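Resuston, October 9, 2018

Gunawardena opens its tea and spice shop in Trekley

The family company Gunawardena, which has sold tea and spices in Resuston for 23 years, will open its second shop in Trekley this Saturday at nine in the morning. The new shop is at 4 Deltmont Street, opposite the old post office, and will offer 105 kinds of tea, whole and ground spices and dried fruit.

"Our customers from Trekley have been asking us for a long time to come nearer to them," said Elif Naz Saraç, manager of the new shop. "Many of them take the bus to Resuston only to buy their cardamom. We are glad that they will have a shorter way now, and we hope also to meet people who do not know us yet."

As in Resuston, all teas can be bought loose, starting from 50 grams. Customers may bring their own tins and jars, which will be weighed at the counter before filling. The spices will be ground in the shop on request, without extra cost.

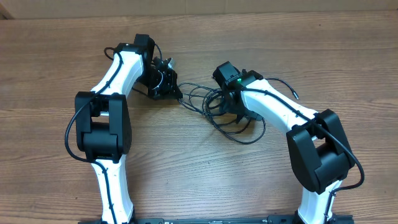
Wooden table top with a long, streaked grain.

At the back of the shop there is a small tasting room. From the second week, the company will hold a tasting there every Thursday evening. The first evenings will be about black teas from high gardens, and after them will come green teas and spiced blends for the winter. The price is three pounds for each person and it is returned when the guest buys tea on the same evening. Places should be booked at the counter or by telephone.

Gunawardena will employ three people in Trekley, all of them living in the town. A fourth place, for a trainee, will be announced in February.

On the opening day visitors will receive a free cup of the house blend and a small bag of cinnamon sticks, as long as the stock lasts. The shop in Resuston will stay open on this day with its usual hours.

Opening hours in Trekley: Monday to Friday 9.00 to 18.00, Saturday 9.00 to 16.00, closed on Sunday.

Press contact: Elif Naz Saraç, Gunawardena, 4 Deltmont Street, Trekley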